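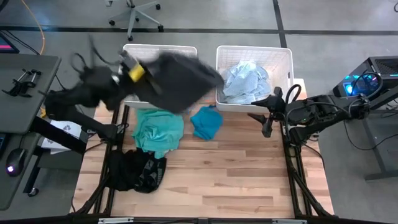
Two baskets on the table, light blue clothing in the right-hand one.

2 min read · 3 shares · 10 comments

Plirkstead Winter Clothing Swap, planning meeting
Friday, November 17, 2023, upstairs at Kunora

Present: Maëlys Pons (chair), Weerasinghe, Lundarico rep, seven others, see sheet. Started late, door locked.

1. Last minutes. Agreed. One correction, "coast" should read "coats".

2. Money. £1273 in the account. Hall deposit still to come out. Weerasinghe chasing the refund on the spring leaflets, no reply yet.

3. Date. January, a Saturday, hall to confirm which. Doors at 10. MP wants no early entry this time, last year was a scrum by half nine. Agreed, one against.

4. Sorting. Long talk. Kids' sizes seperate from adults, by age not by colour. Shoes in pairs, tied. No pillows, no duvets, no single socks. School jumpers get own rail, name labels cut out first.

5. Tokens. One in one out, or free for all? Went round twice. Tokens stay for coats only. Weerasinghe to cut them up, card not paper.

6. Lundarico. Can lend 3 rails, needs them back Monday. Will also take what's left over, but not anything damp. Van to be booked, MP to ring.

7. Tea. Urn leaks. Bring flasks or buy new? Left till next time.

8. AOB. Poster too wordy. Somone to redo, Maëlys has the file. Parking on the verge, neighbours not happy, put a line on the poster.

Next meeting same place, date by email.
Closed 8.40.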